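Wednesday, late

Put the Tidavmont beta on the old laptop this morning, after a full backup to the external drive. The download stuck at 400 MB twice, so I paused it and let it run while I ate. Install took 18 minutes and two restarts.

Mail came over fine. The calendar lost its colors and I had to set all 7 of them again by hand. The new file window is faster at opening big folders, but it sorts by date opened now and I can't find where to make it stop for good. Each new window goes back to it. Filed a report.

Fonts look thinner on this screen. I went back and forth on the smoothing setting and left it on. The printer wasn't found until I took it off the list and added it again. Battery was at 16 percent by two, which is worse than last week on the old version, though indexing was probably still running.

Ustalov, my notes program, opens but crashes when I search inside a notebook. Search from the main list works. I moved the April notes into plain text files so I have them either way. 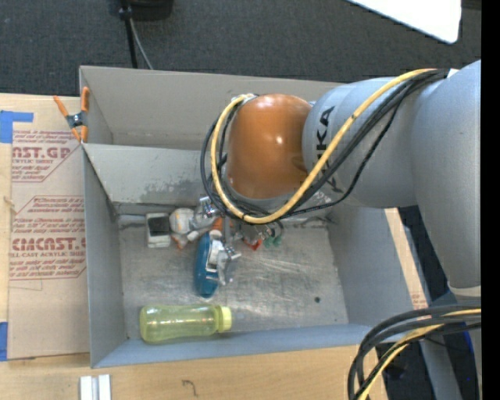
Kazue Nishimura wrote back after supper that the crash is a known one, that it went away for her when she turned off the live preview, and that I should wait for the second beta before putting it on the main machine. Turned the preview off. Three searches so far and no crash. I'll leave the main machine alone until then.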